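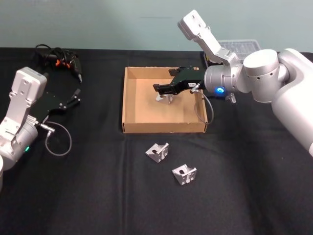 Wanted: two people for the two-arm bench, Keltgate shared workshop, Lurkport

Posted July 2022

We are a small group of members at the Keltgate workshop building a two-arm bench that sorts and kits hardware for our own use. The project is called Drulo. We have room for two more people and would like them to start in September.

What we have so far

Two arms with parallel grippers, mounted facing each other across a table covered in black cloth. The current job is aluminum corner brackets and a shallow cardboard tray. An operator guides both arms through moving brackets between the cloth and the tray, we record the run, and the recordings go into training the controller. When brackets work well enough we move on to hinges, then mixed bins.

The control software is our own, with a motion planner named Zelenák underneath it. It is mostly Python. The older parts are not well commented.

Place 1: operator

You would run the arms by hand control and log the sessions. A session is two hours, with a break in the middle. You reset the brackets between runs, note any run where a part slipped or a cable snagged, and throw out bad recordings before they are saved to the main set. We have 2140 good runs now and want a lot more before winter.

No robotics background needed. You should be patient with repeated work and able to write a clear note. Good close vision, with or without glasses, helps a lot. We will train you over the first 4 sessions.

Place 2: builder

You would take over the mechanical side. The first jobs on the list:

Cable routing. The gray gripper cables hang in loops and we want them clipped along the arms without limiting the wrists.
New fingertips for the grippers. The present black ones do fine on flat faces and badly on the triangular sides of the brackets.
A fixed holder for the tray, so that it stays put when a finger touches the wall. Cardboard trays are fine and we intend to keep using them.
Tidying the back of the table, including the power leads.

You should be comfortable with hand tools, basic wiring and some form of CAD. If you can use the mill, good. If not, the workshop runs an induction.

Hours and pay

Both places are part time, 12 hours a month, evenings or daytime by agreement. This is a members' project and there is no wage. We cover your workshop membership for as long as you are on the project, plus materials and local bus fare. Anything you design stays yours, and we ask for permission to keep using it on the bench.

You must be 18 or over and complete the workshop safety sheet before touching the arms. Long hair tied back, no loose sleeves.

How to apply

Leave a note in box 77 at the Keltgate front desk or use the contact form on the workshop page with "Drulo" in the subject line. Tell us which place you want, which hours suit you, and one thing you have built or repaired. A photo of it is welcome. No résumé please.

We will invite people in for a half-hour try at the controls before deciding. Applications stay open until both places are filled.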